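Ticket 716 – Ward incident form won't save
Opened by: Sorcha McGrath, patient safety desk, Bovau Clinic
Status: waiting on vendor (Plusico)

Hi all, me again! The violence and threats form in Plusico is still eating my reports. I type up what happened, hit Submit, get the little spinner, and then I'm back at an empty form with everything gone. I've lost two statements this way now, both from night nurses who were shoved by a visitor, and I really don't want to ask them to go through it a third time.

What I've tried so far: logged out and in, cleared the browser, switched to the other desktop (same thing). Short reports go through fine. I pasted in a long one and trimmed it bit by bit – it saved once the "What was said" box was down to 100 words. The help text under that box says there's no limit, so one of them is wrong.

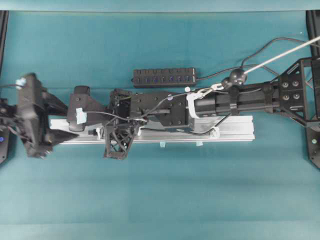

Black arm over the teal cover, bracket end on the right.

Update, 4:40 p.m. Bayram on the helpdesk had me turn off autosave, and a long report went straight through, hooray! But then the security team never got their alert, and they need that one the same night. Autosave is back on for now and I'm keeping my drafts in a plain text file.

Update, next morning. Plusico can see the failed saves on their end and they're asking whether the June update reached our site. I have no idea, can somebody check? Also, the police reference field still turns the leading zero into nothing, but I'll open a separate ticket for that.

Please don't close this one until the Ornetti building has tested it too.

Sorcha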